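Jaston Opens Its Doors for Garment-Handling Demonstration Day

RISSIDE – Jaston will hold an open day in August to show visitors how it teaches robots to handle clothing and bed linen. The event is free, and places must be booked ahead through the company's website.

The day is open to laundry operators, care providers, students and local residents. Two sessions are planned, each with room for 40 visitors. Each session lasts 40 minutes and is followed by time for questions.

Visitors will see six stations. The first covers sorting, the next three cover folding, and the last two show how recorded hand movements are turned into instructions for Sial, the company's two-armed folding robot. Staff will run Sial on shirts, towels and pillowcases. Guests may bring one clean item of their own to try.

The open day is supported by Tivasier, which supplies the software used to check the recordings.
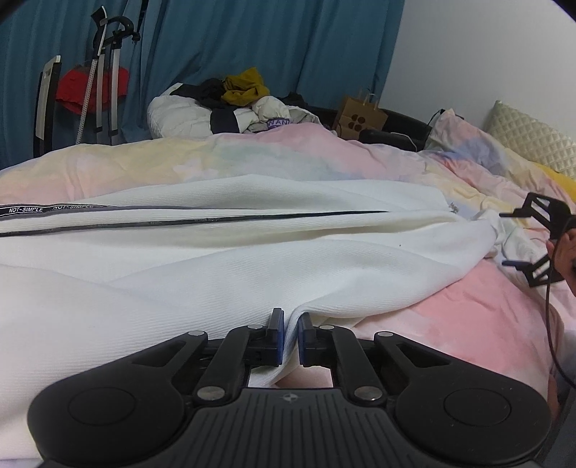
Jaston records its training material in furnished rooms, on beds and other everyday surfaces. Operators work with hand-held grippers and carry out each task at normal speed. Knitwear gets a good deal of attention, as ribbed fabric stretches and wrinkles when it is lifted. A white ribbed knit pinched between two blue-padded fingers, on a creased tie-dye duvet, is typical of the work. Visitors will be able to pick up a gripper and practice the same kind of hold at the second station.

The building has step-free access, and parking is available behind the main entrance. Children under 16 must come with an adult. Press wishing to film should contact the Jaston communications office before booking.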